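Sep 23, 2022

Slept badly again, so up before the alarm and out on the porch with coffee while it was still gray. The maple by the garage has started turning on one side only, the side that gets the wind. I always think I'll write down the date it starts and then I never do, so there – it's written down.

Big thing today was the choir. We finally sang the whole Entwistle piece through without stopping! It's 9 minutes long and we've been picking at it in little bits since summer, and I'd honestly forgotten it had an ending. The altos got lost on the second page (me included, I turned two pages at once and just hummed until I found everybody again) but we all landed on the last chord together, more or less, and Colin put his hands down and didn't say a word for a bit. Then he said "well, okay," and from Colin that's a parade.

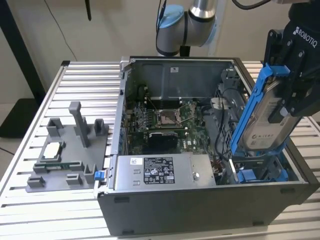
*Ruth Tunstall*

The concert is in December and they've booked the big church on the hill, the one that holds 600. I about fell off my chair. Last year we had almost 150 people and half of those were related to the basses. I asked Colin if he was sure and he started talking about the acoustics, so no, he isn't sure. I said I'd put up flyers at the library and the bakery, and now I have to design a flyer, so that's me punished for being helpful.

Still can't get that high entry in the middle section. It comes out of nowhere, after three bars of rest, and by the time I've found the note everyone's gone on ahead. Tried it in the car on the way home with the windows up. A man at the light looked over and I pretended I was on the phone. Going to try it lying on the floor tomorrow, which is how my old teacher had us do it, with a book on the stomach. I remember it working but I was also fourteen and could breathe.

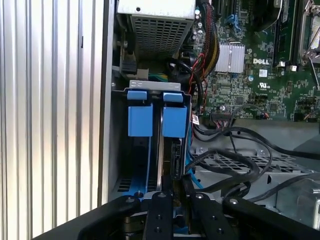
Last changed: Sep 24, late morning

Supper was the rest of the soup with too much pepper. Called my sister and we talked for ages about Mom's piano, who should have it and whether it would even go through her front door. She measured the door while we were on the phone and then couldn't find the piano measurements, so we're no further along. I'd take it myself but I'd have to get rid of the couch, and I do like the couch.

Need to remember: black skirt to the cleaners, cough drops (the honey ones), and call about the folders before they sell out. Also give Colin back his pencil.

Bed now, with that tune still going around and around. The alto line, too, so it doesn't even sound like anything.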